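Nanami Hayashi wants the gripper to be boring

Tukell sells one thing: a hand-held gripper with two padded fingers, and a service that goes with it. Customers take a case of grippers home or to work, do ordinary jobs with them, and send back the recordings, which Tukell cleans up and returns as training data for robot arms. Nanami Hayashi runs the service from a unit in Tenbridge.

"People ask me about the clever bit," she says. "I'd sooner talk about screws."

The first version had bonded joints, and they failed. The current one is held together with screws so that a customer can change a finger at the kitchen table. It weighs 400 grams. Hayashi says the weight took longer to settle than the software did. "After an hour your wrist tells you everything. We lost testers over it — good ones."

A starter case holds 4 grippers, and the pads are blue and come off. They wear faster than she would like. One client, the packing firm Poirier, went through 10 sets before December, mostly on cardboard. Replacements are included in the monthly fee, a decision she describes as expensive.

What do clients want recorded? Soft things, mainly. Bags, netting, fruit sleeves, anything that crumples and won't sit the same way twice. "A box is a box. Give a robot a carrier bag and it has no idea where the bag ends." Her team at the Warnusmont site now collects in real kitchens, with the clutter left where it is. The largest order so far asked for 2,000 separate grasps of packaging.

She is open about what the service does badly. Shiny wrapping still confuses the tracking, and the checking is done by eye, which is slow. Small firms find the minimum contract too long. A shorter one is being written.

As for what comes next, she mentions a left-handed trigger and a better case. "The latches are awful," she says. "I've apologised to everyone."

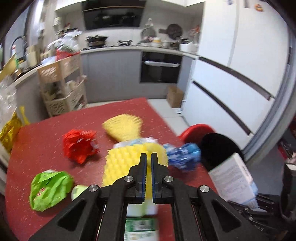
The Tukell gripper over a yellow foam sleeve and netting on a kitchen table.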